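The Slow Business of Printing 200 Cards

I said yes to the cards in May, which felt like plenty of time. A bookshop over in Endlow wanted a run of hand-printed linocuts for their holiday table, 200 of them, one design, two colors, and I was so flattered that I'd agreed on a price before I'd even thought about drying space. I'd been carving lino for a few years by then, mostly for birthdays and the odd print to hang in the hall, and my biggest edition had been nine. Nine! I remember thinking it would be the same job, only longer.
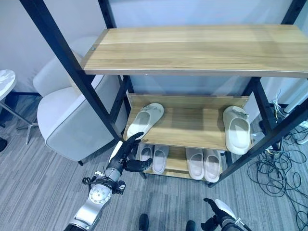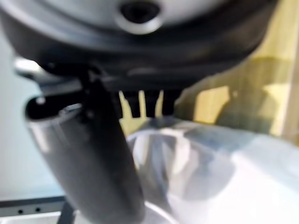

Delphine Tillman told me over the phone that the first thing I should do was throw out my design. She hadn't seen it yet. Her point was that anybody's first idea for a big run has too much going on in it, and that every little sliver of white you carve is a sliver you'll be wiping stray ink out of all month. I sent her a photo of my sketch (two wrens, a holly branch, snow, a fence, more snow) and she wrote back one word, "Fence?"

So the fence went. So did one wren, and I'm still a bit sorry about him, but the card looks better with the single bird sitting fat and grumpy on the branch. I drew it again on tracing paper, flipped it, rubbed it down onto the block, and then went over the lines with a permanent marker, because pencil vanishes under your hand the minute you start cutting. If you've ever carved a whole evening's worth of lettering the right way around and then printed it backward, you'll know why I'm a bit obsessive about the flipping part.

Cutting took me four evenings. I use the gray traditional lino and not the soft rubbery stuff, which I find too eager - the blade skates off and takes a wing with it. Gray lino does go stiff when it's cold, though. I sit on mine. Ten minutes under a cushion and it cuts like cheese. You want your gouges properly sharp too, and I strop mine more than I used to, ever since Vy Vương borrowed my small V tool and brought it back better than new.

Then paper. I had been buying my cards pre-folded in packs of ten, and you can imagine what that does to your profit. Fidel Olivares sent me to Iturra, a paper merchant that sells by the sheet, and I came home with a smooth cream stock that tears nicely against a ruler. I ruined three big sheets working out which way the grain ran. Fold against it and the spine cracks and looks furry, and there's no rescuing it. Bend the sheet gently in both directions before you cut anything, and the way that gives more easily is the way your fold wants to go.

The press was the real luxury. Grallbridge, the print studio by the old rail yard, lets you book by the half day, and they have a little tabletop Gurkard with a handle that squeaks on the upswing. I'd always printed with the back of a spoon. I love the spoon, I'll defend the spoon, but my wrist gave out at card 14. With the press I could get a steady rhythm going: roll, lay, pull, peel, peg. I started at 8 a.m. and had all the red berries done before lunch.

The second color is where it got interesting. Oil-based ink on smooth stock takes its time, and I'd planned on two days before I printed the dark green over the top. Two days! It was damp out and the red was still coming off on my thumb after five. Leonie Kingi swears by a dab of drier mixed into the ink, and I'll try that next time. What I did was fuss, move the lines of cards from one room to another, and open and shut windows.

Registration I did with a bent piece of mat board taped to the bed, two edges for the block and two for the card. Cheap and ugly, and it held. I printed extra for spoilage and I needed nearly all of them - mostly for thumbprints, a few for berries that had wandered off the branch.

The bookshop has asked for a spring one. I'm thinking of a hare, and I've already taken the fence out.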